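Chapter 7
Motif: The Thing That Keeps Coming Back

Before you start: reread the first two chapters of The Salt Ferry in your Colis Reader. Not the whole novel. Just those, plus the short passage on page 187. Pencil in hand.

Where we are. Chapter 6 was about point of view, who tells it and how much they know. Now something smaller. Objects, sounds, colors, scraps of talk that turn up, go away, turn up again. The word for one of these is motif. You've been noticing them since you were a kid without calling them anything.

7.1 What counts

A motif is any concrete element that repeats in a work and picks up meaning by repeating. Concrete first. "Loneliness" isn't a motif, it's a theme. An empty chair at supper in December, and again in spring, and again on the last page: that's a motif. It may well point at loneliness. It may point at something else by the end.

Short version, for the margin:

Theme: an idea the work keeps working on.
Symbol: a thing that stands for more than itself, might appear once only.
Motif: a thing that repeats. Can become a symbol. Doesn't have to.

Students mix up the last two on every exam. If you can only find it in one place, don't call it a motif. Call it an image and move on.

In The Salt Ferry the obvious one is the bell. The ferry bell at Zilero rings in the opening paragraph, when the older sister is packing. It rings under the argument in chapter two. By the middle of the book she hears it miles inland, where there is no ferry. Same bell, same word on the page. The reader is doing the extra work by then.

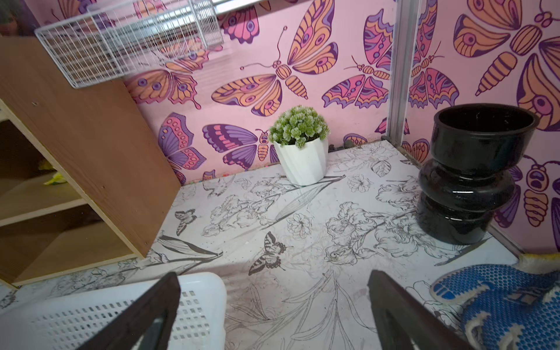 Repetition alone doesn't make a reader pay attention, placement does. A writer can scatter a detail on every page and it turns into background, the way a pattern does. Take a printed surface, black line drawings on white, big flowers and long leaves all over it. You stop seeing the leaves pretty fast. Then there's a butterfly near the center with dark patterned wings, and your eye goes there, and after that it goes hunting for another one. Prose works the same way. The bell in Zilero gets its own sentence, short, at the end of a paragraph. The gulls in the same chapter get mentioned more often and hardly any reader remembers them. So when you mark a passage, mark where in the paragraph the thing sits. First line? Last line? Buried in the middle of a list?

7.2 Three jobs a motif can do

Most motifs do more than one of these. Sort them anyway, it helps.

Linking. Ties together scenes that are far apart. The Salt Ferry has 52 chapters and jumps back and forth in time, and a reader gets lost. The bell says: you're still in the same story, this connects to that. Purely practical. Writers use it like a handrail.

Measuring. The object stays put so you can see how the person moved. Early on the sister finds the bell irritating. Later it scares her. Near the end she asks a stranger to ring it. The bell hasn't changed at all. If you write a paper on this novel, this is the easiest good paper to write, and a lot of people write it.

Warning. After a few returns the motif starts to predict. Bell, bad news. Bell, bad news. Then bell, and no news comes, and the quiet after it is worse then the news would have been. Horror stories live on this. So do ghost stories, see Chapter 11.

A note on the second one. Measuring only works if the description stays nearly the same. Look at the wording, not only the object. When an author brings back the exact adjectives, that's a decision. When the adjectives shift, also a decision. Put the two passages side by side and read them out loud.

7.3 Clusters

Motifs travel in groups. A writer picks one and then its relatives drift in. Bell brings rope, rope brings knots, knots bring the braid the younger sister wears. None of these is the bell. All of them lean on it.

Critics call this an image cluster, or sometimes a motif family. Same thing for our purposes. Your instructor may prefer one term. Use that one.

How to find a cluster, quick method:

Pick the strongest repeated object.
List anything made of the same stuff, or used for the same purpose, or found in the same place.
Go back through the text looking for those only. Ignore plot.
Cross out what shows up once.

What's left is your cluster. Could be two items. Could be a dozen, if the book is long. The collected Hosa tales run to 1028 pages in the standard edition and the water cluster alone would fill a notebook, which is why we're only giving you one tale.

Don't overdo it. A book set on a river will have water in it. Ask what the writer could have left out. Nobody needs to mention the wet hem of a coat at a wedding. If it's there, and the wet sleeve was there earlier at the funeral, now you have something.

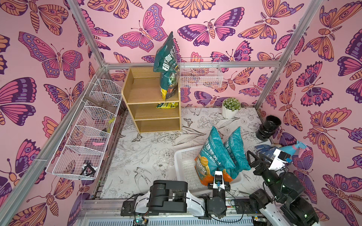

7.4 Motif in short forms

Less room, so everything speeds up. In a novel the second appearance can wait a hundred pages. In a story of twelve paragraphs it may be the very next one.

Poems: often a repeated sound or a single word. Plays: often a prop, something an actor can pick up. Short stories sit between. Usual pattern is early, middle, end, and the end one carries the weight.

Read "The Sfeir Orchard" (Colis Reader, unit 4) with this in mind. The narrator comes home to settle up a dead aunt's property and spends most of the story in a potting shed. Seed, soil, string, jars. Nothing much happens. The soil is the one to follow. First it's a chore, bags to be moved. Then it's under her nails at the lawyer's office. Then the last line, which we won't spoil. Watch how plain the language stays each time. No speeches about the earth or about family. The aunt is barely mentioned in those sentences and she is in all of them.

Ordinary objects make the best motifs for this reason. A crown or a dagger shows up already loaded, everybody knows it means something. A bag of dirt comes in with nothing on it, so whatever it means by the end, the story put there. 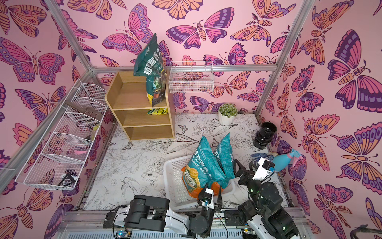

Fig. 7.1. Two teal bags of potting soil in a white basket. Butterfly wallpaper.

7.5 Before the readings

Terms you need for the rest of the chapter: motif, theme, symbol, image cluster, placement, variation. Definitions for the first four are above. Variation is covered in 7.6, for now it just means the motif comes back slightly different.

Warm-up, do it in your notebook, 75 words or less for each:

Name an object that repeats in a book you read last year. What did it do, link, measure or warn? Could be more than one.

Rewrite the opening paragraph of The Salt Ferry with the bell taken out. What has to change besides the bell?

Find the first mention of soil in "The Sfeir Orchard." Copy the sentence. Now copy the last mention. Underline any word they share.

Keep these answers. You'll need the third one for the paper at the end of the chapter, and it goes a lot faster if the quotes are already copied out with page numbers.

Reading 1 starts on the next page. Read it once straight through, no pencil.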